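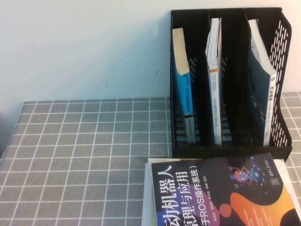
# How to sort one year of household papers in one evening

I moved to Plustville with two shoe boxes full of letters, and for a long time I only added more. In February I needed one insurance letter and I searched until midnight. After this I made the method below, and I use it still.

## What you need

- a table you can leave occupied until the next morning
- a file holder with three compartments, or three folders
- a pencil and sticky notes
- a bag for paper to throw away

## Step 1: Take everything out

Put all papers in one pile. Open every envelope and throw the envelope away, except when the postmark is important (for example, with a late fine). Do not read yet. If you start to read, you will still be at it at breakfast.

## Step 2: Make three groups

**To do.** Bills not paid, forms not signed, letters that wait for an answer.

**To keep this year.** Pay slips, rent receipts, doctor bills, bank letters.

**To keep long.** Contracts, diplomas, birth certificates, the papers of the car.

Advertising goes in the bag. If you doubt more than a few seconds, write a question mark on a sticky note and put the paper in "to do".

## Step 3: Write the date on top

Use pencil, upper right corner, year first. Then put the newest paper in front. My neighbor Quentin Roussel puts the oldest in front – this also works, but choose one way and stay with it.

## Step 4: Note the big amounts

On one sheet I write every bill over $200, with the name of the company and the day I paid. Last year my heating repair was $764, and the sheet helped me when the company sent the same bill again.

## Step 5: Empty "to do" every week

Ten minutes is enough for me, with coffee. A paper that is finished moves to "this year" the same evening. Papers with your account number should be shredded before they go in the bag.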